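News > Local > Housing

Astden short-stay house opens with 13 furnished bedrooms

14 comments | 517 shares

A former boarding house on Galbraith Street in Astden will take in its first guests on 28th September, after a renovation that started in July of last year.

The building has 13 bedrooms over two floors and will be run by Fisance, a nonprofit that offers short stays to people between homes. Guests can stay for up to 6 weeks and pay on a sliding scale.

Each bedroom comes with a made bed, a lamp, a chair and a lockable closet. Fisance said it had dropped an earlier plan to ask guests to bring their own sheets and blankets, after hearing from other shelters that many people arrive with one bag or less. 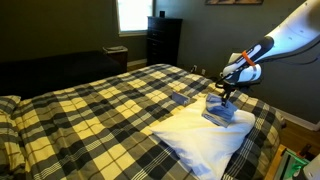
Bedding was the largest single item in the furnishing budget. Plaid comforters were picked over plain white ones for the beds because they hide small stains and can go longer before they look worn. Pillowcases are plain white so they can be bleached and swapped between rooms.

The house put in a list of 1,445 items in all, from mattresses down to dish towels. Most were bought through Gridetti, a furniture wholesaler outside town. The rest came from a donation drive held at the Astden library over the summer.

Beds will be stripped and remade between guests, and every room gets a spare set of sheets in the closet. Laundry is done in the basement, where the old coin machines have been taken out — guests will be able to wash their own clothes free of charge until 9 p.m.

Two ground-floor bedrooms have wider doors and lower beds for guests who use wheelchairs. The shared kitchen is also on that floor, but work on its second sink is unfinished and is expected to run past opening day.

Applications are being taken at the Fisance office on Mill Road. Donated bedding is no longer needed, but the house is still looking for alarm clocks and bath mats.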